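Edvin Wikström
May 19, 2023

Notes on collecting two-gripper cloth demonstrations with hand-held tools. These are the rules we work to at Dunano. Corrections welcome.

1/ Check both grippers before the first take. Open and close each one fully, look at the bushings, wipe the pads. A stiff linkage shows up later as a slow grasp in the data and is hard to filter out.

2/ Hold by the handle only. Fingers stay clear of the links and the pads, also between takes.

3/ On a handover, the receiving gripper closes first. The giving gripper opens after that. Both stay closed on the cloth for at least two seconds.

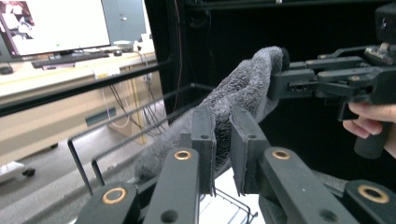 4/ Grip a fold where you can. A single layer of towelling slips under load, and a slipped take is marked as failed, never trimmed to look clean.

5/ Change the start position every five takes. Yasuo Kuroda's point, and he's right: our first batch of 101 had nearly all of them starting from the same corner.

6/ Log the operator, the item and the gripper pair for every take. "Same as before" is not an entry.

7/ Stop after some 7 failed takes in a row and recalibrate. Do not push on to finish the batch.

Still open: whether to allow regrasping in mid-air. Ishida permits it, we don't yet. Draft wording is in the Nillura folder.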